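MUNRO, February. Lusside, the maker of small parts and fastener kits for home repair, will open its first walk-in counter in Munro next month. The counter will sell single screws, washers, springs, hinges and brackets over the counter, with no minimum purchase, and will be open to both trade customers and the public.

The new site is at the former Truleck tool depot on the east side of town, next to the bus garage. Lusside has taken a long lease on the ground floor and the loading yard. The upper floor will be used for stock and for the packing of mail orders that now leave from Lenisberg.

Until now the company has sold only by catalog and through hardware stores. Store customers have had to buy sealed packs, and catalog orders have carried a flat shipping charge that often came to more than the parts inside. Lusside said the charge was the most common subject of letters and calls to its order desk last year.

"People write to us for one hinge pin," said Ettore Gatti, general manager of Lusside. "We send them a bag of 24 because that is how we pack them, and then we charge them shipping. Some of them have been polite about it. We wanted a place where a person can walk in with the old part in their hand and walk out with a new one."

The Munro counter will carry the full Lusside range of cabinet hardware, furniture fittings, window and door parts, and appliance fasteners. Plumbing fittings will be added later in the spring, once shelving on the upper floor is finished. Paint, lumber and power tools will not be stocked. Customers looking for those items will be given a printed sheet listing other stores in town.

Staff will measure old parts free of charge. Thread gauges and calipers will be kept at the counter, and customers may use them on their own if they prefer. Parts that can't be matched from stock will be checked against the back catalog in Lenisberg, which holds drawings for many items no longer made. An answer will normally be given within two working days.

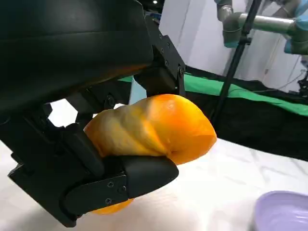

Lusside is also changing the way it labels small screws. Under the present system, each pack shows a stock number and a length, and the customer needs the printed catalog to find the head type, the thread and the finish. The new labels will print all of this on the front in plain words, along with a life-size outline of the part. Small silver screws, of the sort set into the side plate of a black finger on machinery, are among the items customers most often order in the wrong size, and they will be the first group to carry the new label. Wood screws and cabinet screws will follow. The old stock numbers will stay the same, so repeat orders can be placed as before.

The change has been tested at the Lenisberg warehouse since the fall. Packers there were asked to fill orders from the new labels alone, without the catalog. Lusside said errors in picking went down during the trial and that it made one change as a result, moving the thread size from the bottom of the label to the top.

Pricing at the counter will be by the piece. The same price will apply to one part or a handful, with a reduced rate for full boxes. Trade accounts held with Truleck before the depot closed can't be transferred, but former Truleck customers may open a Lusside account by bringing a business license or a recent invoice in their company's name. Accounts can be used at the counter, by mail and by phone.

The company will hire 13 people for the Munro site. Most of the jobs are for counter and stock room work, with one driver and one bookkeeper. Applicants don't need experience in hardware, and training will be given at Lenisberg in the weeks before opening. Transport between the two towns will be paid by the company during that time. Application forms are available from the Lenisberg office and from the front desk of the Munro public library.

Work on the building has been limited to new lighting, a ramp at the street door and repairs to the yard gate. The long oak counter used by Truleck has been kept and refinished. Behind it, Lusside is fitting 56 cabinets of small drawers, each with a sample of the part fixed to the front. The cabinets were built in the company's own shop.

"The drawers took longer than the lease," said Gatti. "We had to decide what goes next to what. If you ask for a quarter-inch washer, you will probably want the bolt as well, so they should be close together. We moved things several times and I expect we will move them again after we open."

The counter will open at 7 a.m. for trade customers and at 9 a.m. for the public. It will close at 6 p.m. Parking is in the yard, entered from the side street. Drivers of larger vans are asked to use the gate nearest the bus garage. The street entrance has a bell for customers who need help with the door.

Mail orders won't be interrupted by the move. Orders already placed will ship from Lenisberg, and customers may ask to have new orders held for pickup in Munro at no charge. Held orders will be kept for 2 weeks and then returned to stock, with the payment refunded. The flat shipping charge will remain for parcels, but small orders that fit in a padded envelope will go at the regular letter rate.

Hardware stores that carry Lusside packs will continue to be supplied on their current terms. The company said it has no plans to end pack sales and doesn't expect to open a second counter this year.

About Lusside

Lusside makes and sells small hardware for the repair of furniture, cabinets, doors, windows and household appliances. Its main office, workshop and warehouse are in Lenisberg.

Press and trade inquiries may be sent to the Lusside main office in Lenisberg. Visits to the Munro counter before opening can be arranged on request.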